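Our room at Putero - the window side
Posted 18/08/2024
Filed under: Rooms, Furniture, Before I Forget

We've been in the new room since March and people keep asking me what it looks like, so I've finally made a page for it. My sister has asked twice. The folks who used to drop in at the old place on Chauvin Street have asked too, and one of them wanted to know if we still had "that horrible couch" (no, and I miss it). I'm starting with the window side, which is the part I like best and the part where most of the furniture has a story. Notes first, photo at the bottom. Click it for the bigger size.

The floor

Light gray and polished, and I was not sold on it at first. I come from a carpet family! At Chauvin Street we had a brown carpet that hid everything for 11 years, and I mean everything, we found a set of keys under it when we left. A shiny floor shows you every crumb by ten in the morning. But chairs roll on it like a dream, and you can clean up a spilled coffee in the time it takes to complain about it, so I've come around. Over by the lockers there's a strip of wood flooring that curves along, and I've grown very fond of that curve. Rommel Cruzado thinks it was meant to go a lot farther and somebody ran out of wood. I like to think a person drew it that way on purpose. We've asked the building office and they have no idea either.

If you wear socks in the office (I do, after six) the wood bit is warmer. That's just me talking, I haven't measured anything.

The windows

Big ones, dark frames, with green stuff growing outside and a paved area beyond the glass. I can't tell you what the plants are. Something with leaves. The light is lovely for most of the day and then for one stretch in the afternoon it comes straight at your face, and whoever has the spot closest to the glass gets up and goes to refill their cup. We looked at blinds. The quote for the blinds was so silly that I printed it out and kept it.

The sill has become the place where cups go to wait. There's a little pink one that has been up there so long I think of it as part of the building. It isn't mine. If it's yours, it's clean, come and get it.

The chairs

We have the black office chairs with the mesh backs, the same model we had before, and moving them was the easiest part of the whole move - we rolled them out the door and down the ramp and into the van. I paid 200 dollars for a pair of them back when Fukside was closing its showroom, and I'd call that the best money I've spent on this business. Padded armrests, five feet with wheels, nothing fancy. One of them sinks very slowly while you're sitting in it. You start a phone call at a normal height and finish it with your chin near the desk. I know which one it is and I'm not telling.

They drift, too. You can park them wherever you want at night and they'll be somewhere else by lunch, mostly because everyone grabs whichever one is closest and leaves it wherever they happened to stand up. I used to push them back under the desks. I've stopped, life is short.

The little stool

Okay, this is my favorite thing in the room! It's a small round stool, thin black legs, dark rim, white seat with dark flowery medallions all over it. I found it at a yard sale two streets from my mother's house and carried it home on the bus on my lap. Everybody who visits picks it up and turns it over to see if there's a label (there isn't). It's too low to work at a desk from, and it's perfect for tying shoes, for putting a box down on, for sitting next to someone while they show you something on a screen. It has been a plant stand twice and both plants passed away, so now it's only a stool.

The seat wipes clean, in case you're wondering how it stays white. Damp cloth, bit of dish soap. I tried a kitchen spray once and it left a smell.

Water

We have one of those white dispensers where the bottle goes in upside down on top. It came with the room, and for the first two weeks we didn't use it at all, we just walked around it. Then the weather turned warm and now I don't know how we lived. Two taps on the front. The small white trash bin with the dark lid sits right beside it, and that was Rommel's idea, and it's a good one, the paper towels stopped piling up on the sill overnight.

The spare water lives on the floor in a row toward the lockers, the big jugs with the red caps and the handles. We order too much of it. The delivery guy comes early and he's very strong and very cheerful, and when he says "same again?" I always say yes without looking at what we've got. Changing the bottle is a knack. You tip it, you commit, and you don't stop halfway. I stopped halfway in my first week and learned a lot about how well a polished floor holds a puddle.

Someone asked if we could move the jugs into a closet. We don't have a closet. We have lockers, and they don't fit in the lockers, yes we tried.

The lockers

White metal, little handles, little locks, all down the right side as you face the windows. They're secondhand, from Ernum, and came to 265 dollars delivered, with a bag of 16 keys and no clue which key went where. That was an evening. Rommel sat on the floor with a roll of masking tape and a marker and I read out numbers, and at the end of it we had one key that opened nothing at all. I keep it on my key ring for luck.

I was worried they'd make the place feel like a school gym. They don't, or anyway they don't to me - the white helps, and so does all the light from the windows. Everybody uses theirs differently. Mine has an umbrella, spare shoes, tea, and a folder of paperwork from Chauvin Street that I should go through. There's an open shelf up there too for the odds and ends that have no home, and I'd love to say it's organized. Every few weeks I take everything down, wipe it, feel great, and put the same things back.

The desk side

White desk against the left wall, and below it the usual business with cables. There's a power strip on the floor that I keep meaning to mount under the desktop. I bought the clips and everything. They're in my locker, next to the tea. The desk itself was the first thing we put together after moving in, and it went up backwards and had to come apart again, and you can still find the extra screw holes if you know where to feel for them.

Things I still want for this side of the room: a real coat hook, a mat by the door, a plant that can take care of itself (suggestions welcome, please, my record is terrible), and a second stool if I ever find one that gets along with the first. If you see anything round and low with a nutty pattern on it, write to me and I'll get on the bus.

I'll do the kitchen corner and the hallway on separate pages when I get to them. The hallway needs painting first. Same email as always if you want to come by, and bring your own mug unless you want the pink one.
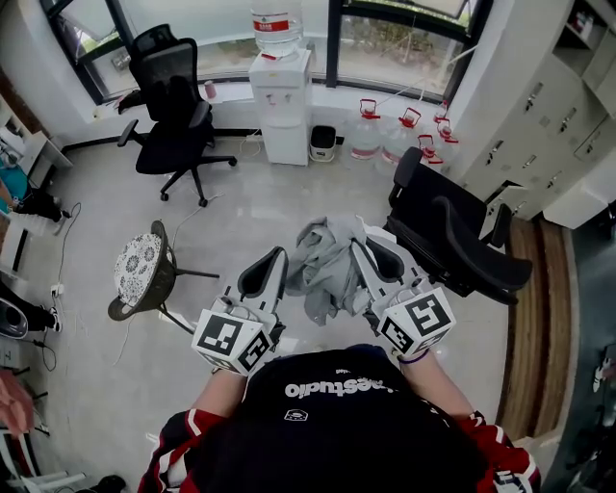

The window side with the water corner, my favorite stool, and the lockers on the right. Gray cloth in the middle of it all.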